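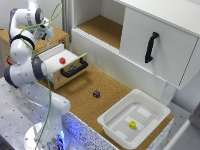 Game night has outgrown the biscuit tin! Those of you who came along last winter will remember the tin: everything lived in it, dice, pawns, tokens, the stub of a pencil, and every evening started with somebody tipping the whole lot out and digging. So this month's item is all about storing and playing with small pieces, which I have become very keen on (my household would say too keen). What has helped most is giving the pieces three kinds of place - a drawer, an open surface and a tray. A little red cube in a white drawer is so easy to find, and a yellow one in a tray with sloped sides is easier still. Then there is the purple die out on the cork, dark with light pips, and you can read a die like that from across the room.

Cork first, as I could talk about it all day. I came to it through the Metberg mats we had on the long table, and I have never gone back to bare wood. A die thrown on cork makes a soft little thud, and you can have a conversation over it. It also stops sooner. On our old table at Clernon we lost dice under the radiator so often that we kept a ruler there for fishing them out. Cork does mark, and it drinks up spilled coffee if you let it, so keep a cloth within reach and wipe right away. Don't scrub. A damp cloth and a bit of patience will do it.

Now drawers. If you are storing loose cubes and dice, go for a pale drawer floor if you possibly can. Dark felt looks lovely in the store, and then you spend the whole evening feeling around in it for the black cubes. Mine at home was a dark green one, and I ended up lining it with white shelf paper, cut a little short at the back so it lifts out for cleaning. It took me ten minutes and I was ridiculously pleased with it. Bar handles are good too, the kind you can get your whole hand behind, especially for younger players and anybody whose fingers are stiff in the cold months.

Trays are where I expect arguments, and please do write in! Some of you swear by deep ones with straight walls. I like a low tray with a slope to it, where you can slide a cube up the side with one finger and it is in your hand. With straight walls you end up pinching at the corners. For Kundelach, which uses 30 cubes per player, we tried both in one evening and the sloped trays were the first ones grabbed when we set up again after the break. That game goes up to four players, so the whole table was trays, with a cork mat squeezed in the middle, and it was still the calmest setup we have had.

I also did the big sort over the holidays. I sat down with the tin, a pot of tea and a stack of saucers, and it came to 193 pieces once the buttons and the stray bead were out. Almost 30 of them belonged to games we gave away years ago. I sorted by color the first time and regretted it, and then did it again by game, which is much better for everyday use. Keep a saucer for the unknowns. Two of mine were claimed within the week, and a wooden token from the old Sethi set turned up in a coat pocket and finally went home.

A few small things from readers' letters while I have the space. Yes, you can mix dice from different sets, but check the sizes, as a big one next to a tiny one looks odd and bothers people more than you would think. No, I haven't found a good way to freshen up worn pips. I tried a paint pen and it rubbed off on my thumb. And to the family with the new puppy - a drawer, every time, and close it!

In April we will be swapping spare pieces at Clernon, so bring whatever you have in a bag with your name on it. Odd dice and single cubes are very welcome, and so are trays you have fallen out of love with. I am still four blue cubes short for Kundelach, if anybody has some going begging.

2020-02-08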